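Speaker notes: malaria drug resistance, lunchtime talk
2020-07-08

Opening

Thank the hosts. Say that questions can come at any time. The talk runs through the parasite's life cycle first, then resistance, then our own work at the Delacroix site. People who know the life cycle can rest for the first few minutes.

Slide 1. Life cycle

Start with the bite. The parasites go to the liver and multiply there without making the person sick. Then they come out into the blood, enter red cells, grow, burst the cells and start again. The fever goes with the blood stage. A small share of parasites turn into the forms that a mosquito can pick up. Stress this part, as it comes back on slide 4.

Slide 2. How resistance spreads

A mutation that helps a parasite survive the drug may cost it something when no drug is around. In a place with little treatment, the mutant tends to lose out. In a place with heavy treatment, it gains ground. Mention that one person can carry several strains at once, and that these compete inside the same body.

Don't spend long on the gene names. They are on the handout.

Slide 3. The Delacroix samples

We collected 200 blood samples from the clinic at Delacroix and the outstations at Welora. Each was split in 2. One half went into culture and the other was kept frozen for sequencing. Explain that culture favors strains that grow well in the lab, so the frozen half is our check on what was really in the patient.

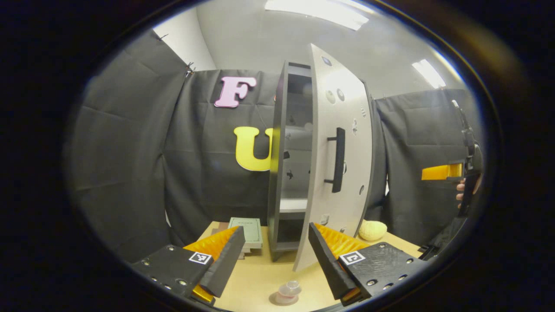 Samples from Welora came in by road, and we dropped any that had warmed up on the way. They are not part of the 200. If someone asks about bias from this, say yes, it is possible, and that the Welora numbers should be read with that in mind.

Slide 4. What we found

Culture and sequencing agreed for most samples. Where they didn't, the sequencing usually showed a second strain that had dropped out of culture. Point to the right side of the chart. The slow-clearing strains also made more of the mosquito-ready forms in our hands. Be careful here: this comes from 3 strains only, and we have not repeated it in fresh isolates.

Pause for questions before going on.

Slide 5. The Ovow pipeline

Ovow is our script for sorting mixed infections. It reads the sequence data and estimates how many strains are present and in what shares. It handles up to 4 strains in a sample. Past that the estimates drift and we flag the sample for a person to look at. The test data are from Plimerska, where we made mixtures with known shares.

Slide 6. Next steps

Feeding experiments start in September if the insectary is open. We also want follow-up samples from the same patients after treatment, which needs a change to the ethics approval. The form has been sent in.

Leave the contact slide up during questions. Handouts are by the door.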